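4.3 Running the Stacking Check in Simulation

Run this check before connecting the Zunell arm controller to hardware. 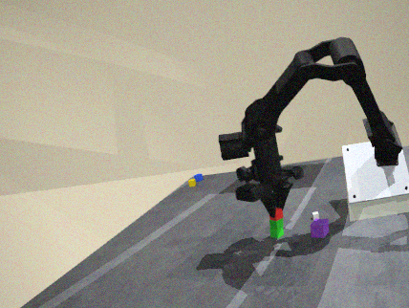
Figure 63. Simulated arm with the red cube at the green cube, gripper closed.

1. Open the Zunell console and load the scene "Block Stack."
2. Set arm speed to 55 percent.
3. Select red as the pick cube and green as the base cube.
4. Press Start. The run ends by itself after about 295 simulation steps.
5. Open the log and read the placement result. If it shows code 61, repeat the gripper calibration in Section 4.2.

NOTE: The purple, yellow, and blue cubes are not used in this check. Leave them at their default positions.

CAUTION: Do not switch the console to Live mode while a run is in progress. Press Stop and wait for the status line to read Idle.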